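Uton first-aiders get their refresher night back

July 18, 2024

I've been writing up bits of community news for this page for a while now, and I don't often get to report that something we lost has come back. So I'm pretty pleased with this one. The free wound care refresher at the Uton hall is on again, and 63 people have already put their names down.

If you've moved here recently, you may not know the history. The refresher used to run every winter, then the old provider packed up and we all got used to driving 184 kilometres for a certificate. I did that trip in February with a flask of tea and a very sore back, and I'd be happy never to do it again.

The new sessions are being run by Triin Stankevičius, a retired district nurse who moved to Uton to be near her grandkids and didn't stay retired for long. There will be two evenings, both covering the same ground, so you only need to come to one. Supper is from Lapiņa, the bakery on the corner, and yes, I asked, there will be cheese scones.

Triin wants to keep it practical. Cleaning a cut properly, picking the right dressing, knowing when to stop fiddling and get in the car. "Most of what I saw at the clinic was people who'd waited two days too long," she told me. 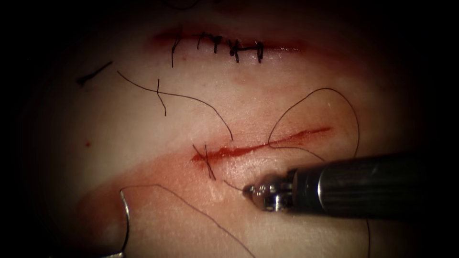
Aftercare gets the whole second half of the night, and I reckon that's the bit most of us are shaky on. You come home from the clinic with a sheet of paper and a sore hand, the paper goes in the wash, and then what? Triin likes to start with what stitches look like. On the practice skin pad, the closed cut near the top has five separate black stitches in a row, each with its own little knot and two short ends. Keep them clean, leave the ends alone and go back on the day you're told to. She has strong feelings about people who take their own out with nail scissors (Everaldo Medeiros, if you're reading, she means you).

Everaldo is looking after bookings and took the ribbing well when I rang him. He says there's still room on the later evening, and anyone needing a lift from the Skarar side should let him know when they book. Bring a pen and wear something warm, as the hall heater is still making that noise.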